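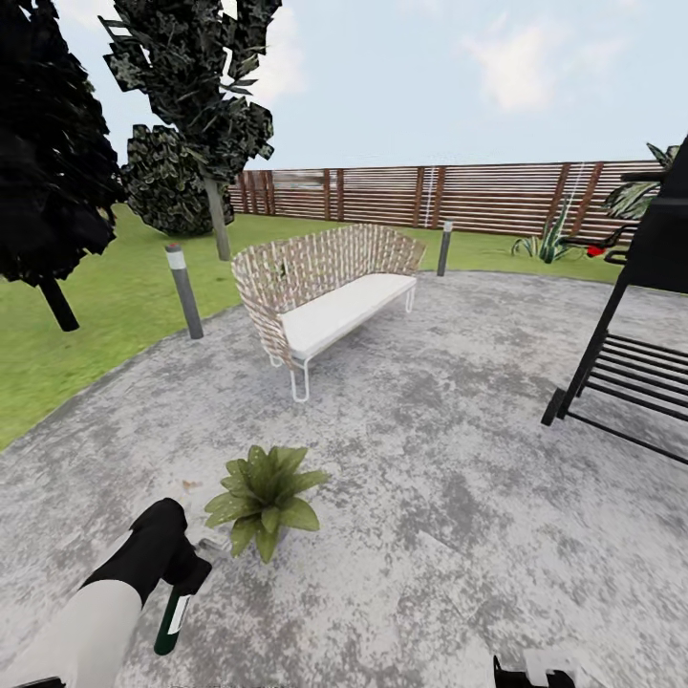
A backyard patio with lawn and trees, fenced at the back.

Singer wanted for songwriting demos (paid)

Hi, I'm Thilini Pramanik. I write songs for other people to sing, mostly slow ballads and old-fashioned pop with a big last chorus, and I need a voice that isn't mine. I can hold a tune, but I run out of breath in the second verse and my high notes scare the dog!

I've got 4 new songs finished and I want proper demos of all of them by the end of January. They're going to Orkach, a small publisher that places songs with working singers. They took one of mine last year, a waltz called "Reltton Road" (it started out as a song about my grandmother's bus stop), and they've asked to hear more.

My co-writer is Ekow Lamptey. He plays piano, does the arrangements and is much pickier than I am about lyrics. If he asks you to sing one line nine times, please don't take it personally – he does it to me too.

Who I'm looking for: any age, any gender, comfortable in the middle of your range and good with words. I want to hear every syllable. Reading music helps, but you can learn from the rough recordings if you'd prefer, and I'll send those two weeks before we start. If you can stack your own harmonies, I'll be thrilled. Two of the songs really need them.

The pay is $200 per song, handed over the same day you sing it. If Orkach places a song, you get a $2,000 bonus, and that will be in writing before you record a note. It doesn't cover songwriting credit, but if you change a melody and we keep your version, we'll sit down and talk about a share.

We record at Talukder, upstairs at 171 Vorine Street. Sessions start at 6 p.m. and run three hours, with one song per evening. There's a kettle and a decent couch. Parking is easier around the back.

To apply, send me two short recordings, one slow and one with some bounce. Phone recordings are fine, and please leave off the reverb. Tell me a song you wish you'd written, too. I read everything myself and I'll write back either way, usually late at night.

Thilini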